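The round table and the coffee corner

My sister asked me on the phone why I write so much about tables. I had no good answer. I think it is a subject where I have collected many opinions, and nobody at home wants to hear them, so they come to this page.

When we moved to Pasthorpe in July, we had a big kitchen table of dark wood, from my husband's aunt. It was a good table for a family of eight. We are two. It stood in the middle of the floor and we walked around it all day, and at the corner I got a bruise on the hip, always at the same place. In the end it went to Kamlesh Prajapati and his family, who have three children and a dog and a real need of such a table. He came with a trailer and carried it out with my husband, and afterwards the kitchen had an echo.

For almost 2 weeks we ate on the sofa. I don't recommend this with soup.

Then I found a round white one. It was in the second-hand shop on Benmoussa Street, at the back, behind the bicycles, for 96 dollars. The woman in the shop wanted 100, but there was a scratch on the leg and I showed it to her very politely. My mother would be proud of me. The red chairs I bought later, from another place. Dark red, I should say, with metal legs. I was afraid the colour would be too much, but against a white wall it is just enough. The seats have small holes in them, and this I like very much in summer. The crumbs fall through the holes, and this I like less.

A round table has one difficulty that I didn't know before. There is no end to it. On a rectangular table you can say: this end is for eating, and that end is for letters, tools and the other things which have no home. On a round table everything moves slowly toward the middle. You put down one cable, and by evening the cable has company.

My rule now is that the coffee things stay at the back, near the wall, and they don't move. The grinder is tall and black and it looks a little like a tower. The milk pitcher stands to its right. All the rest may come and go as it wants, but if I get up at six in the morning, my hand must find the grinder without my eyes.
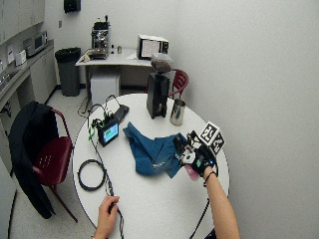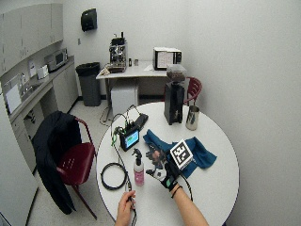 The beans are from Flevach, a small roaster which sells at the market here. I buy the dark roast. Elli Pelkonen, my neighbour, comes from a country where people drink very light coffee and very much of it, and she tells me that mine tastes of burned bread. She drinks it anyway, with a lot of milk. We have had this conversation so many times that we could change roles.

I grind only for one day. Before, I was grinding for the whole week and keeping it in a jar, and I believed there was no difference. Then Elli gave me two cups, one with fresh and one with old, and didn't tell me which was which. I knew it at once by the smell. So I now have the habit of weighing 16 grams in the morning, and again 16 if my husband is awake. He usually is, after the grinder. It isn't a quiet machine.

For the hopper I have a piece of advice. Don't fill it to the top only because it looks nice. The beans in there get old too, and the oil from a dark roast makes a brown film on the inside which is not easy to remove. I let it go nearly empty, then I take it off and wash it by hand with warm water and a little dish soap. It must be completely dry before it goes back. I once was impatient with this and the grinder was full of paste. It took a whole evening with a wooden stick and an old toothbrush.

The table itself needs very little. I wipe it with a microfibre cloth, a bit damp, and for coffee stains I use a spray that I mix myself from water and a little white vinegar. You should wipe from the outside toward the middle, in a spiral, and turn the cloth when you arrive. If you wipe a round table in straight lines you push the half of the crumbs onto the floor. My husband wipes in straight lines. I have decided not to mention it more than once a month.

The cloths I wash separately and without fabric softener, as this makes them slippery and they stop taking up the water. I dry them over the bathtub. They have all become a bit rough at the edges, but they still do their work.

For the cables I tried several solutions. There was a box with a lid (we forgot what was in it and bought a second charger), then some hooks under the window. The best is still the simplest, to roll each cable in a ring and leave it lying loose. If you pull it tight around your hand it gets a twist inside and after some months it will break near the plug. A loose ring, large as a saucer, is enough. I learned this from my father, who repaired radios, and he was very strict about it.

And then there are the jackets. We have a hallway with hooks, good hooks, I chose them from the Gandine catalogue and fixed them into the wall with my own hands. In this hallway you will find one umbrella and a bag for the bottles. The jackets live on the chairs. I've noticed that guests do the same, they come in, walk past the hooks, and hang the jacket where they are going to sit. Maybe it's more comfortable to have it near. I have stopped fighting, but a long jacket on a light chair can pull it backward when you stand up quickly, so please hold the chair.

What I still look for is a lamp. The one in the ceiling is exactly where the old table was, and the new table stands more to the side, so in the evening my own shadow falls on my plate. Elli has offered me one with a green glass shade from her cellar. I said I would come over and look at it after the holidays, and bring some coffee, a light roast this time.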